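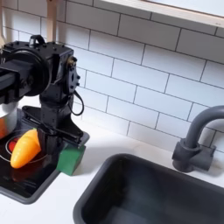 Thank you once again for backing the Nundura walking trail, and for being so patient with us over a long, soggy autumn. We are very pleased to say that the first stretch, from Undar up to the old ferry landing, is now open to visitors, and that the hut kitchen halfway along is the part walkers write to us about most. A white countertop and white tiles are such a cheering thing to come in to after a morning on the moor, and quite a few families have told us they stayed an extra night (we had hoped for that, but hadn't dared put it in the plan!). Nearly 500 people have slept at the hut since April, which is well above what we promised you.

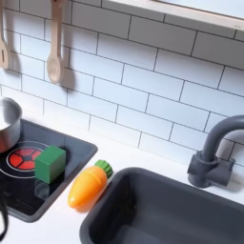

Bookings and transport

The hut has 24 beds, and the shuttle from Eltton now runs 4 times a day in the season. Engebretsen, who operate it, have kindly agreed to carry rucksacks between stops as well – older walkers had been asking for this from the start.

The winter timetable is still being settled, and I'm afraid we shall have to come back to you on the fares.
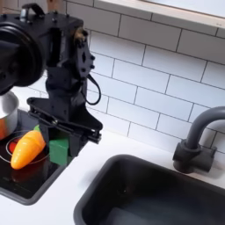 Whatever is agreed, the last bus needs to leave late enough for people coming down from the top path, and we have said so quite firmly. We have also put up six new signposts, with two more waiting on the landowner's permission. Our next claim form will follow by post.

Report sent 11/22/22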